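4.2 The shared workshop build

I moved the arm out of my spare room and into the Pulier workshop in January, mostly so I could borrow bench space and other people's opinions (there are plenty of both!). The plan for this part of the study was simple enough to say out loud: take an open desktop computer, put the arm over it, and see how far a home-built setup gets with the parts a hobbyist would swap by hand. I wanted the processor most of all. A processor is small, flat, easy to tip and very easy to ruin, and if the gripper can be trusted near one I'll trust it near pretty much anything else in the case.

The arm is the one from Section 3, with the Ornia controller and the second version of my finger linkage. The first version had a wobble at the pivot that I chased for weeks before Mwende Mutiso grabbed it, wiggled it twice and told me to stop buying cheap bearings. She was right. The new linkage is stiffer and a little heavier, so I had to slow the wrist down when it's reaching out over the case. I drive the whole thing by hand from a Stustach controller, no planning software at all, and I watch the wrist view on a laptop next to the bench.

Picking the machines was a less scientific business. Phùng, the repair shop two doors down, lets us take old office computers off its scrap shelf, and I took whatever opened without a fight. I didn't try to match models. For a paper with tighter controls than this one that would be a problem, but I was after the kind of mess people really have at home – cables wherever the last person left them, cards from three different years, and stickers on everything. Before each run I took the side panel off, laid the case down flat and touched the chassis to ground myself, and that was all the preparation there was.

I split the logs into 4 kinds of activity: looking, approaching, holding and placing. Looking means moving the wrist around over a part with nothing gripped, and it takes up more of the log than I'd like to admit. Across 21 sessions I saved 2,101 short clips, and I went back through all of them myself with a mug of tea and a spreadsheet. Some clips fit two kinds at once (a hold turns into a place while you're still deciding), and I filed those under the later one.

My biggest worry going in was the angle. The wrist view comes in on a slant, and a slanted view of a square chip over a square socket plays tricks on you. I kept wanting to fix a tilt that was only in the picture, and then missing the tilt that was really there. Stickers and labels turned out to be handy, oddly enough, because the printed lines give your eye something straight to steer by. Figure 3 shows the wrist view over several parts of the build.

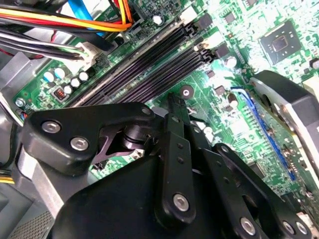
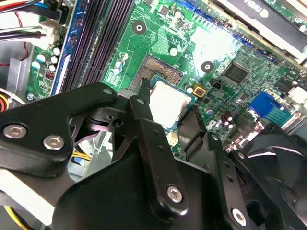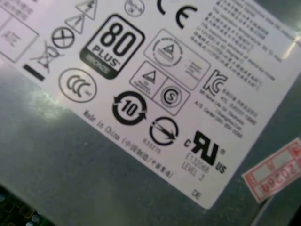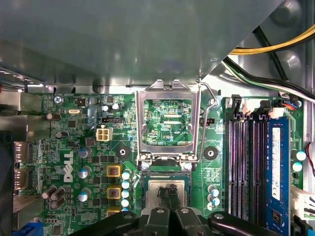
Figure 3. Views from the wrist during the workshop build. First: gripper over the motherboard near the memory slots. Second: processor tilted and offset from the socket. Third: certification label on a gray metal casing. Fourth: gripper fingers on a processor below the open socket.

4.3 Changes to the fingers

After the workshop sessions I went home and redrew the fingertips. The narrow tips are great for getting between tall parts, and I didn't want to lose that, but they give you very little contact on a flat chip. I tried a thin layer of silicone tape first, then a printed cap with a shallow step in it. The tape grips better and peels off at the worst moments. The cap stays put but adds width, so I have to come in more carefully next to the memory slots. For the runs in Section 5 I used the cap on one finger and tape on the other, and I changed the tape before every session.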